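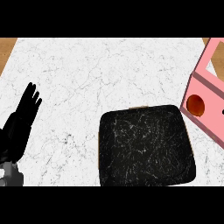
24/07/2023
Night guards, Lunwood cases

Picked up where I left off with the guards for Lunwood. Four cases on the bench, all uppers, all the 2 mm Hallau sheet, and three of them rocked on the model. Not a lot, but you can feel it with a fingertip on the left molar and then the right one clicks down, and a patient is going to feel that at two in the morning and put the thing in a drawer forever.

I had been blaming the Floken (sorry, Floken). Valdir said last week that the heater was running cool on one side and I was all ready to believe him, but I pressed a blank on the flat plate and it came out nice and even from one edge to the other. So then I went back to the models, which is where I should have started! The bases on all three rockers were thick. Really thick, like somebody poured them for a display cabinet. The sheet has to stretch a long way down a tall model and it goes thin over the cusps and pulls at the back.

Took one of them to the trimmer and brought the base way down, until the teeth were standing up only as high as they needed to. Pressed it again, same sheet, same heating time. No rock. I did the second one and got the same result. The third I haven't redone yet, I'm saving it so Valdir can feel the difference for himself, and because he bet me a coffee.

Other thing I want written down somewhere: the models were still damp. I poured them late and got impatient. Valdir's rule is 48 hours before anything gets pressed and I always think he's being fussy, but one of mine had a row of little bubbles right across the front teeth, and that's steam coming out of the stone under a hot sheet. I can't polish bubbles out. That guard is in the trash and I've poured the case again. OK Valdir, 48 hours, you win.

Ronaldo Lins phoned from Lunwood while I was trimming. He wants to know if we can mark left and right on the kids' retainers because parents keep trying to put them in backwards (upside down, too, one of them). I said I'd try a tiny dot of color on the right side, somewhere up on the outside where it doesn't touch the bite. Need to check which pigment we still have. Red would be easiest to see, but then every parent will think it's blood. Blue, probably.
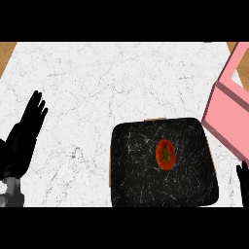
Soaking is the part of the care sheet I keep rewriting. The old version tells people to leave the guard in cleaner overnight, and that makes no sense for something you wear overnight, so I've changed it to a short soak in the morning, a rinse under cool water, and then let it air dry before it goes in the case. Ronaldo says his patients skip the drying step and shut it up wet, and it smells like a gym bag by the weekend. I'm going to put in a line about setting it down on something with a bit of an edge, so it can't slide off the bathroom counter and end up under a foot. A square black tray with rounded corners and a raised rim would do it nicely, and a clear guard would be a lot easier to spot on the dark marbled surface than on a white marble counter with gray veins all over it. I've lost a retainer on a pale countertop myself, and it took me two days to find it.

Still on the care sheet: no hot water. It's in there already but it's in the middle of a long sentence, so I'm moving it to the top on a line of its own. We had one back from Honorato that had been through a dishwasher and it looked like a potato chip. No fixing that, I just pressed a new one from the saved model. Which reminds me, please keep the Honorato models! Somebody had them stacked by the sink.

Polishing. Tried starting with the 80 grit band on the edges instead of the carbide bur and I like it a lot better. It's slower, but it doesn't grab, and there's much less fuzz to chase afterward. Slow speed only, because the minute it warms up you get that gummy ridge and you're back to square one. Finished with the soft wheel and no compound at all. Ran the edge along the inside of my lip (clean one, my own guard, calm down) and couldn't find a scratchy spot anywhere.

To do:
Press the third Lunwood case after Valdir has had a look
Repoured case stays on the shelf, do not touch until it's had its time
Order more Hallau, we're down to the last open pack
Blue pigment, test dot on a scrap piece and soak it to see if the color bleeds
Send Ronaldo the new care sheet
Collect coffee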